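4. Setting up the Trulby countertop dishwasher and doing the first wash

Please read this section to the end before you connect the machine to electricity. The unpacking and the removal of the transport foam are explained in section 3. If the foam is still under the lower spray arm, the arm cannot turn and the pump may be damaged.

4.1 Choosing the position

1. Put the machine on a flat and firm worktop. It must stand on all four feet. If it rocks, turn the front feet by hand until it stands still.
2. Leave 10 cm of free space behind the machine for the two hoses. The door opens downwards, so the space in front must be free also.
3. Do not place the machine under a wall cupboard with an unsealed wooden bottom. When you open the door after the programme, steam goes straight up and the wood can swell.
4. Check that the drain hose reaches the sink or the bucket without being pulled. It must not be bent sharply at any point.

Note: the machine is heavier at the back than it looks. Two persons should lift it.

Caution: do not use an extension lead. The plug must go directly into a wall socket with earth.

4.2 Filling by hand or by tap

The machine can work in two ways. In many rented flats it is not permitted to change anything on the tap, so filling by hand is described first.

Filling by hand

1. Switch on the machine with the round button.
2. Open the small lid on the top.
3. Pour in cold water with the jug until you hear three short beeps. The tank holds 5 litres. You will need to fill the jug several times.
4. Close the lid. If you continue to pour after the beeps, the extra water comes out at the back through the overflow, on to your worktop.

Filling by tap

1. Close the tap and unscrew the nozzle.
2. Put the rubber ring into the adaptor, flat side up.
3. Screw the adaptor on by hand only. Pliers will break the thread.
4. Connect the inlet hose, open the tap slowly and look for drops. If there are drops, close the tap, take out the rubber ring and put it in again.

The adaptor in the box fits the Jatard kitchen taps and most others with an outside thread. For pull-out taps, please use filling by hand.

4.3 Salt and rinse aid

In Trurkdale and the villages on the same supply, the water is hard and you must use salt. If you do not know your water, ask your supplier or use the paper strip in the bag with the documents.

1. Unscrew the salt cap in the floor of the machine.
2. Pour in 400 ml of water. This is necessary only the first time.
3. Fill with dishwasher salt using the funnel. Some water will come out, this is normal.
4. Clean the grains from around the cap and screw it tight.
5. Open the rinse aid compartment in the door and fill to the line. Set the small arrow to position 2. If you later see white stripes on glass, set it lower. If you see drops that have dried, set it higher.

Caution: never put detergent into the salt container. The softener will be destroyed and the guarantee does not cover this.

Start a wash directly after filling the salt. Salty water that stays on the steel floor can make brown spots.

4.4 Preparing the dishes

For the first wash we recommend a small load of everyday pieces. Put them together on the table beside the machine before you begin loading. It is easier to plan the basket when you see the sizes.

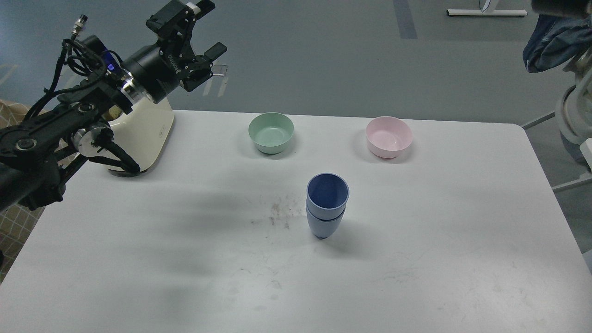 Fig. 4-1. Bowls and nested cups on the table, before sorting.

1. Remove the leftovers of food with a spoon or with paper. It is not necessary to rinse under the tap. Dried rice and egg are an exception and should be soaked first.
2. Take apart everything that is stacked. Water cannot enter between two cups when one is inside the other, and both will come out dirty.
3. Turn plastic pieces over and look for the dishwasher sign. Without this sign, wash them by hand.
4. Keep these out of the machine: wooden spoons and boards, cast iron, knives with glued handles, and cups with a gold line.

If two cups are stuck together, do not use force. Fill the inner cup with cold water, hold the outer cup in warm water for a short time, and turn them gently against each other.

4.5 Loading the basket

The basket of this model has one level. The long prongs are at the back and the short ones are at the front.

1. Place plates at the back, all of them facing the centre.
2. Place bowls in the middle, leaning forward with the open side down. They must not lie one inside another.
3. Place cups along the two sides with the opening down. A cup with a deep hollow in its foot should lean a little, or it will hold a pool of water there.
4. Put light plastic pieces between two heavier pieces. The spray can turn over a light cup, and then it fills with dirty water.
5. Put cutlery in the cutlery box with the handles down, but sharp knives with the handles up.
6. Turn the spray arm by hand one full circle. If it touches something, move that piece.

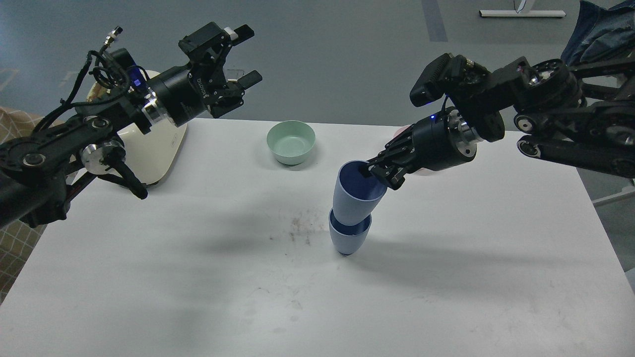

Chanida Chuensuk

4.6 Choosing the programme

Daily: for normal dishes of the same day. This is the right programme for the first wash.

Gentle: washes at 49 °C. Use it for thin glass, and for plastic that has the dishwasher sign but feels soft.

Strong: for pans and for food that has dried. Do not use it for plastic.

Rinse: cold water only, without detergent. Use it if the basket is half full and you want to wait until the evening.

1. Put one level spoon of Naseri powder, or half of a tablet, into the detergent box. A whole tablet is too much for a machine of this size and leaves foam.
2. Close the door until it clicks.
3. Press Programme until the light is beside the one you want.
4. Press Start. For some seconds you hear only a low hum. Then the pump begins.

If you must open the door during the wash, press Start once more and wait until the sound of water stops. Open the door a little at first, as the steam is hot.

4.7 After the wash

1. When the machine beeps, leave the door closed for 10 minutes.
2. Open it a hand's width and let the steam out.
3. Take out the bowls first. Water often stays on the underside and can fall on the pieces below.
4. Dry plastic with a cloth. It does not keep the heat as ceramic does, so drops remain on it.
5. Lift out the filter, rinse it under the tap and put it back. Turn it clockwise until the two arrows meet.
6. If you fill by tap, close the tap.

A light smell of rubber during the first washes is normal. If it remains after one month, see section 7, Smells and noises.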